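July 20, 2020
by plosix_bench

Felt day! I have been looking forward to this since June, which probably says something about me, but I love a job where you can feel the difference with your thumb.

The left finger on the Larnex pair had been bothering me. Objects were creeping a little whenever I closed on anything thin, and when I ran a nail along the old pad it had gone shiny down the middle. So off it came, two screws, and then a happy half hour picking glue out of the corners with a toothpick. I cut the new piece a hair oversize, pressed it on, trimmed it, and did the right one to match even though it could have lasted another month. I hate mismatched pads. The teal joints got a wipe and the brass bushing got one drop of oil (one! I overdid it last time and it ended up all over the felt).

Counter before I started: 1017 closes on the old pads. I wrote it on the inside of the lid so I'll quit guessing.

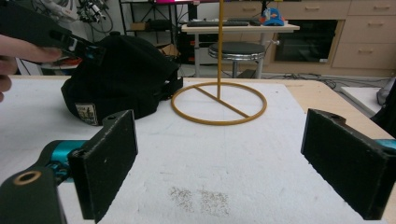
Closing tests on the ring stand

I do love the ring stand for this. The rod is thin enough to show up any toe-in right away, and the felt either meets it square or it doesn't. First try the fingers were touching at the tips and gapping at the root, so I backed the stop off a quarter turn, then another eighth, and there it was, that soft even squeeze all the way up. I did 135 closes at the slow setting and then went back over everything with the driver. One screw had loosened, the same one as always. Thread locker tomorrow.

The foam board is getting scuffed and gray, and I keep meaning to flip it over. Not today, I was having too much fun.

After that, both grippers together, one in each hand. The cable in the spiral wrap still wants to pull my wrist down and to the left, and I think a longer loop would fix it. Tollon sells the wrap by the yard, so I've put it on the list next to the Ziółkowski screws.

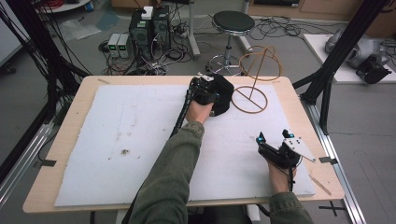

plosix_bench

Still to do: zero the counter, order felt (the thicker one, I want to compare), label the spare fingers left and right before I mix them up again. And retape the X on the floor while I'm down there with the tape out. I could have kept going till midnight!

464 views · 2 comments · 9 shares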